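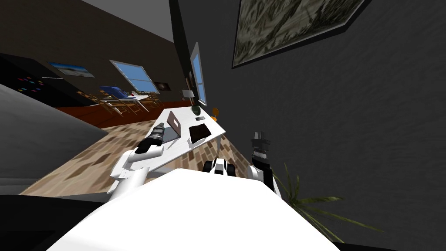 Ticket 91: Head view rolled over in sim after wrist remap

Opened: 2025-03-02
Opened by: I-hsuan Chung
Project: Rennie (two-arm build, shared workshop)
Component: Zastow sim bridge, head mount
Status: Fixed, watching

Summary
Head view in the living room scene loads with a steep roll. Floor and white table both run on the diagonal. Both grippers are in view, the left one pointing toward the near end of the table, the right one upright against the dark wall. Joint readout for the arms matches the commanded pose, so I left the arm config alone.

Steps to reproduce
1. Pull the January config branch.
2. Start the bridge with the Ulter room loaded.
3. Send the home pose to both arms.
4. Open the head view.

Expected: level horizon, table edge close to horizontal.
Got: same roll on 4 starts out of 4.

Log
[bridge] loaded room, 300 bodies
[bridge] head_mount: parent=torso_top
[bridge] head_mount: order not set, using default
[arms] home pose accepted L/R

Tried
— Reset the room. No change.
— Swapped to the empty Carance floor. Same roll, so it isn't the room file.
— Zeroed the neck joints by hand. Tilt stayed, which points at the fixed mount offset above them.
— Rolled back the wrist remap only. No change.
— Rolled back the whole January branch. Level again.

Cause
The remap commit also cleaned up the head mount block and dropped the rotation order line. The bridge then fell back to its default order and read our pitch and yaw values in the wrong sequence. The roll value in the file is zero — the tilt comes entirely from the order.

Fix
Put the order line back in head_mount and made the bridge stop with an error if it is missing. Wrist remap kept as is.

Still open
Right gripper sits higher at home than I'd like for table work. Separate ticket, not a mount problem. Don't copy the old head_mount block onto the real robot until the neck bracket has been measured again; the offset in the file is from the previous bracket.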